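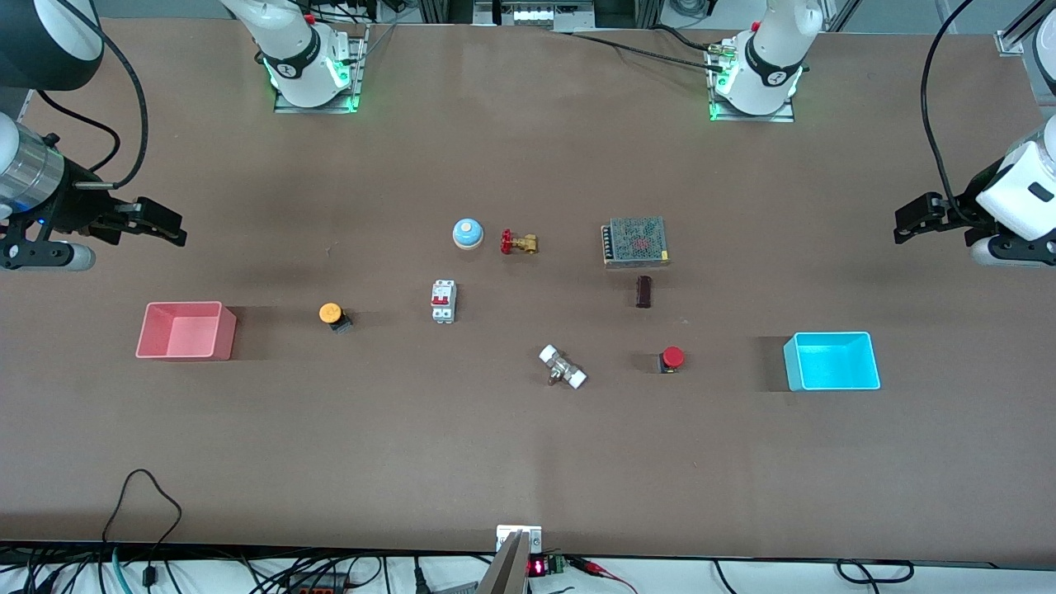

I have been asked three times this spring what I think of numbing cream, and each time I gave a mealy-mouthed answer because the person asking had already bought some. So, at length, and with the warning that I am a customer and a nosy one. I have never held a tattoo machine in my life.

The cream in question is the one going round all the Flandstead groups, sold in a small white tube with a long leaflet. I won't name it. The leaflet says it has been "tested on 700 people", and if you follow the little number down to the bottom you find that 642 of them "reported a more comfortable experience". More comfortable than what? It doesn't say. More comfortable than the last tattoo they had, on a different bit of the body, by a different artist, when they were twenty-two and hungover? I wrote to the sellers in April to ask whether anybody in the test had been given a plain cream with nothing in it. I had a very friendly reply thanking me for my interest and offering me money off my next order.

I did use it, mind you. I try not to be rude about things I haven't tried.

The piece was a heron on the outside of my left calf, done by Drita Spahić at her place in Trindham. Two sittings, both long. For the first I used the cream exactly as the leaflet tells you: thick layer, cling film, wait, wipe. For the second I used nothing and ate a large breakfast. I know that two sittings on one leg proves nothing either way. The sellers seem less troubled by that sort of thing than I am.

First sitting. I felt very little to begin with and was rather smug about it. I read a bit, I chatted, I thought perhaps I had been unfair. Then it wore off, and it wore off in the middle of the shading on the wing, and I can only describe it as being woken up by having cold water thrown on you. With an ordinary sitting you get the worst of it at the start and then settle in. Your body gives up complaining, more or less. I hadn't had any of that settling in. I went from nothing to all of it, with two hours still to go, and I made a noise that I would prefer the other people in the room to forget.

Drita said she had seen it coming. She doesn't ban the stuff, but she wants to be told beforehand, and she said the skin felt different to work on, a bit rubbery, and she had to slow down over the lines near the ankle. I asked if it would show. She said she'd know by the time it healed. I can't see any difference myself between the top half and the bottom half, and I've looked at it more than is healthy.

Second sitting, no cream, big breakfast, boiled sweets in my pocket. It hurt from the first line, as I expected, and after twenty minutes or so it became a sort of hot scratching that I could talk through. The inside edge near the shin was horrible. The rest was dull more than anything. I came out tired and starving, but I'd come out of the first one shaking.

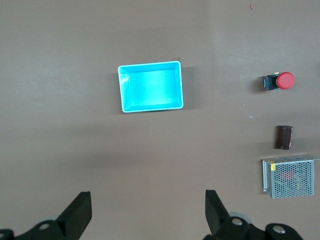 Now, people I trust disagree with me about this. Azra Popescu has a full back piece and used cream for every sitting over the ribs, and says she'd never have finished it otherwise. I believe her. Ribs are ribs. She also put a fresh lot on partway through, with her artist's say-so, though on broken skin that makes me wince and the leaflet for mine says flatly not to do it. Different product, she says. It may well be. I'd want to hear that from a chemist before I heard it from anybody selling it.

And Velimir Matić, who got me into all this in the first place, thinks pain is the whole point and that cream is cheating. I have even less time for that. There's a type of man who thinks sitting still for four hours is a war wound. If it hurts, it hurts, and if somebody can make it hurt less without doing any harm then good luck to them. My complaint is about the claims on the box, and I don't want to be lumped in with the tough-guy lot.

Let me have a go at the claims, then, from the leaflet in front of me.

"Used by professional artists." Which ones? Drita doesn't sell it. Fatos Živković, who did my forearm years ago and now works over in Barivness, laughed down the phone when I asked. He said he was sent a box of it for nothing along with a card asking him to put a picture up. He gave it to his apprentice, who used it for waxing.

"Natural ingredients." Followed by a list that includes a perfectly ordinary numbing drug, the same kind you would find in things at any chemist's counter. I've nothing against the drug. It's the only thing in there that I'd expect to do anything. But then why am I paying for the aloe and the lavender and the story about the mountain village?

"Helps your tattoo heal brighter." Nothing at all offered in support of this one. No little number to follow down. I had cream on one half of the bird and none on the other, and both halves peeled like an old fence.

"Trusted since 1744." This is my favourite. The firm, as far as I can tell from its own website, has been going a few years. The date belongs to an apothecary called Jankauskaitė, whose name somebody bought or borrowed, and whose customers were presumably after something for their gout. I asked about that too, in the same email. See above regarding money off.

The group that keeps recommending it has some 400 people in it, and I scrolled back a long way one evening to see who was saying what. A lot of the praise comes from people who posted before their appointment. "Just got mine, can't wait, this is going to be amazing." Very few come back afterwards to say how it went. One who did was Ankica Todorova, who had it under a thigh piece and said it was "fine for an hour, then not fine", and that is pretty much my whole review in seven words. She got two replies, both telling her she hadn't put enough on.

That's the bit that gets up my nose. If it works, it's the cream. If it doesn't, it's you: too thin a layer, wrong cling film, washed it off too early, drank coffee. I don't know how you would ever catch a product out on those terms.

If you're set on it, tell your artist when you book and not when you turn up already wrapped like a sandwich. Read the back of the tube as well as the front. Try a dab somewhere small a few days ahead, as I came up in a pink patch that took an afternoon to go down. And if you have anything wrong with your heart, or you're on tablets, speak to a pharmacist first. Mine was very patient with me and had plainly been asked before.

I've got most of the tube left. Next thing booked is a bit of reed and water behind the heron, to fill the gap up towards the knee, and I'll be doing that one on porridge.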